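3.2 Folding surface and the first lay-down

Most of what has been written on home laundry stops at the drum. Water, powder, spin speed, energy per cycle. The fold gets a line or two if it gets anything, and yet in our diaries it was the step people put off longest. Households in the Grultbridge sample left clean shirts in a heap for a median of 47 hours before folding, and by then the creases had set and a fair few went back through the wash. So we treated the fold as a stage of its own, with a start (garment leaves the heap) and an end (garment goes on the pile).

Surface first. Bare tabletops were tried in the pilot and dropped. Jersey slides on a smooth top, and a hem pulled straight at one side drags the other side out of line. A cotton sheet over the table gives enough grip to hold a sleeve where it is put. It also wants to be larger than the garment on every side, otherwise the shirt ends up half over the edge and is pulled off by its own weight. Plain colour, and a different one from the load – dark shirts on a dark sheet were slow to square up in the pilot, people kept missing the hem. The sheet creases too, of course. We smoothed it between garments but did not iron it, as no household said they would.

Short-sleeved T-shirts were the main garment, 25 in all, mixed sizes, nothing with buttons. Each was washed, dried and left in the heap for 2 hours before folding, so that all carried a similar amount of creasing. The order of work we settled on, after the Dralter protocol but with the shake-out moved to the front:

Shake out once, by the shoulders.
Lay down, hem towards the folder.
Take both hem corners and draw the hem straight.
Open out the collar and shoulders.
Sleeves in, sides in, then up from the hem.

The third step matters more than we expcted. With the hem straight the body mostly follows, and what is left over gathers at the collar end where it can be dealt with in one go (Fig. 4). Starting from the collar does the reverse – neat shoulders and a hem that wanders, and then the last fold comes out skewed. Giretti reports the same for pillowcases, though there the closed end was used as the straight edge.

Time limits: 20 seconds per garment from lay-down to pile, no limit on the shake-out. Small wrinkles across the chest were left alone unless thicker than a single turn of cloth. Folds that trapped a second layer were opened and redone, and the redo was counted in the time. Collars were not pressed. Inside-out shirts were turned before lay-down and not timed, this should probaly be looked at again.

Figure 4. T-shirt on the sheet, held at both hem corners, collar end still bunched.

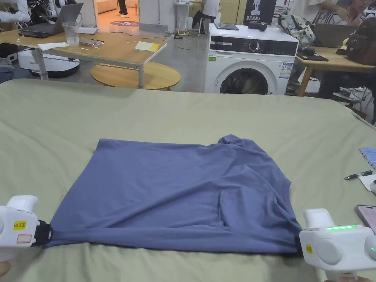
Koster, commenting on the draft, asked whether the hem-first order would hold for shirts that have twisted at the side seams after a lot of washes, where a straight hem no longer means a straight body, and suggested folding to the side seams in that case and letting the hem fall where it likes.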